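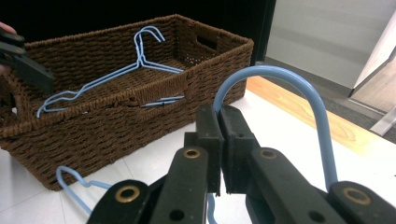 A light blue hanger in a woven basket.

Brindo opens its March freeroll week to new players

The online poker room Brindo has announced a week of free tournaments for players who register a new account in March. There is no entry fee and no deposit is needed to take a seat. The offer is valid for the download version of the software and also for the version that opens in the browser.

Every new account receives 3 tournament tickets. The tickets appear in the section "My Rewards" after the e-mail address has been confirmed, and each of them can be used one time only. A ticket which is not used before the end of March will be removed from the account. It is not possible to change it for cash or to give it to another player.

The tournaments begin at 8 in the evening, UK time, and late registration stays open until the first break. The game is No Limit Hold'em and all players start with 1000 chips. Brindo says that the prizes are paid as cash into the player's balance, but the full prize table was not yet published when we prepared this text. We will add it when it is available.

To receive the tickets, the player must write the bonus code KUNDCOMBE in the field on the registration form. The code cannot be added later, so please check the spelling before you send the form. Only one account is permitted for each household.
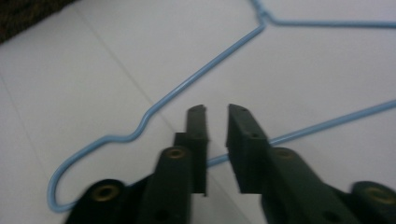 Celtora joins with a smaller offer

The sister room Celtora, which shares the same tables, has a similar promotion for its existing customers. Those who have played at least one cash game hand during the month can collect 2 tickets for the Gilbert Cup, a tournament that Celtora has organised every spring. For this offer a code is not necessary, but the player must press the "Opt in" button on the promotions page first.

Players who have an account in both rooms can take part in both offers, as long as the Brindo account is a new one. If the same person is registered for two tournaments at the same hour, the software will open both tables and it is the player's own duty to act in time.

The complete terms are found on the website of each room. Both offers are only for persons over 18 years. Please play with care and set a deposit limit if you need it.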